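Finishing bench notebook, November, late morning

Picking this up where I left it before the long weekend, with apologies to anyone trying to follow along, because my last entry stops in the middle of a sentence about shellac and I no longer remember where that sentence was going. I think I was about to complain about the old flakes. They had gone off. I put a spoonful in alcohol and came back after lunch to a lump of something like chewing gum sitting in clear liquid, so that jar is done for, and I've written DO NOT USE on the lid until I can get it to the waste drop.

New flakes came from Katayama, the dewaxed blonde, and they dissolved overnight without any fuss. I strained the batch through a paint filter this morning and it is a lovely clear honey color. I do like this part of the job! You get to stand at the window with a jar and call it work.

The piece on the bench is still the writing desk from the Stondville house, the one with the lid that had been under a houseplant for longer than anybody there cares to say. Teresa Gallagher brought it over with the drawers wrapped in bath towels, which I thought was very kind to the drawers. The lid is the trouble. The old finish came off easily with alcohol and gray pads, and under it the color is all over the place, the way mahogany gets when one part has had the sun and another has had a stack of magazines on it. I don't want to bleach it flat. A desk that age ought to look like it has been somewhere. But the family would like it a bit more even than it is now, and I said I'd try, so this week is stain samples.

I made up 2 mixes to start with, both water-based dye, and kept them weak on purpose. The first is the plain reddish brown from the Vemix range, straight off the card. The second is the same thing with a touch of yellow to pull it toward orange. My feeling going in was that the second would win, and I'm a little embarrassed by how sure I was. On the scrap boards the orange one looked cheerful at the window and rather cheap under the ceiling lights, while the plain one held steady in both. I've been wrong about this before with mahogany and will be again.

For anyone repeating this – wet the board first and let it dry all the way, then knock the fuzz back before any dye goes on. I skipped that on the first scrap to save a bit of time and it came up like a peach. And wipe along the grain, with a cloth that's damp and well wrung out. Mine was dripping, and I got a hard edge where I stopped to answer the phone.

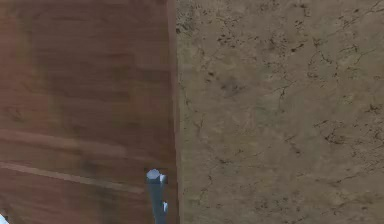

Mayu Hayashi would go a good deal weaker still with the dye and do it in more passes, and she also thinks I should seal a scrap before judging any of it, as bare dyed wood always looks dull and chalky next to what it will be under shellac. She left me a note to that effect under the glue pot, a whole page of it, and asked at the bottom whether I'd thought of putting the color in the shellac itself and leaving the wood alone.

I had, briefly, and then talked myself out of it. But it's a fair question and it deserves a proper go. Color in the finish can come off again if the family hates it, which dye in the wood really can't. The catch is lap marks. My hand isn't what it was with a brush, and a colored coat shows every overlap. With a pad, and patience, it might do. I've put a little of the new batch aside in the small jar with a few drops of the brown, and I'll rub out a scrap this afternoon if the room stays warm enough.

3:30. It did. First pad coats are on, and Mayu is right about the sealing, the plain brown woke up completely. The orange one woke up too, only more orange. Tinted shellac over bare wood is somewhere in between and I like it more than I expected to. There's a faint overlap near one end where I hesitated.

Drawers: nothing wrong with them apart from one runner, which is worn hollow at the front. Glued a strip in and left it clamped. Please don't take the clamps off, Daichi, I know they're your good ones.

Still to order: more gray pads, alcohol, and the fine abrasive paper from Roreck, 2,000 grit, for rubbing out at the end. We're down to a few sheets and they've all been folded by somebody in a hurry, quite possibly me.

Tomorrow: three more coats on the tinted scrap, let it sit, then ask Teresa to come by and look at it in daylight before I touch the lid.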